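January 3, 2025

First entry of the year and I'm already behind on it. Spent the whole morning on the vote tracker for the Plerkent finale (the singing house one, not the cooking one, I keep mixing up my own folders) and I want to get this down before the weekend wipes it out of my head.

Where we left off in December: the scraper pulls fan posts, sorts them by contestant nickname, and spits out a ranking before each eviction show. It was doing great until the double eviction, when it had Vinedel safe by a mile and he went home first. Ouch! I've been stewing over that one for weeks, partly because I had him winning the whole season.

So today I went back through the posts from that week by hand. All 630 of them. Took way too much coffee. 167 of the ones we counted as support for Vinedel were people making fun of the hot tub argument. The sorter saw his nickname plus a string of hearts and called it love. Anyone who watched that episode could have told you those hearts were sarcastic, but the sorter hasn't watched the episode, poor thing.

Fix for now: I made a list of 17 phrases from the argument ("my towel, my rules" and all its cousins) and any post with one of them goes in a side pile to be read by a human. Meaning me. Reran the week with the side pile left out and Vinedel drops to second from the bottom, so still wrong by one place, but I can live with that a lot more easily.

Petum is the weird one. She barely gets posted about, hardly any clips, and she has sailed through 7 evictions. My guess is her voters are older and vote by phone straight from the couch, so they never show up in anything I scrape. The July season had somebody just like that and we wrote her off right up until she was standing there under the confetti. I don't want to do that again! Thinking of adding a flat bump for anyone who outlasts her numbers three times running. It's a fudge, I know. If one of you has a cleaner idea please write it in under this entry, don't just tell me in the hallway, I'll forget.

Benedetti is still the favorite everywhere I look, side pile or no side pile. I'm a little bored by it to be frank. He cries nicely and he does the dishes and people love him.

To do:
- redo the nickname list, two of the housemates now share "Bee"
- ask whether we can get the old phone vote totals that were read out on air
- stop the scraper counting the same post again when it gets reshared with no comment (this has been on the list since forever)
- reading the side pile, every day until the finale, ugh

Prediction on record so I can't wriggle out of it later: Benedetti, then Petum, then whoever. If Petum takes it I'm buying the donuts.

Ran out of steam after that and left the rest for Monday.

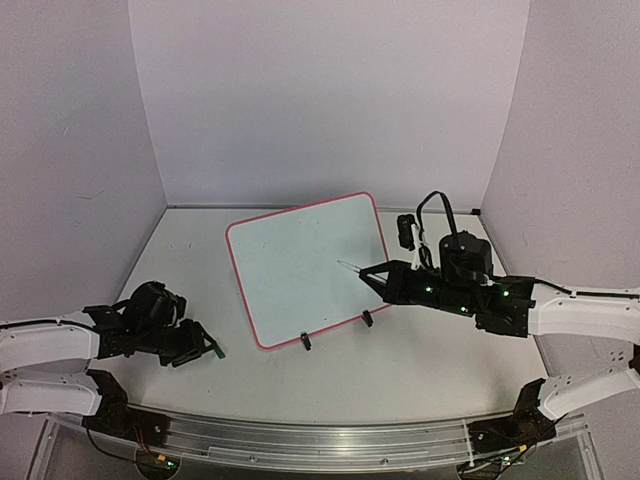

Whiteboard on the white table, turned at an angle.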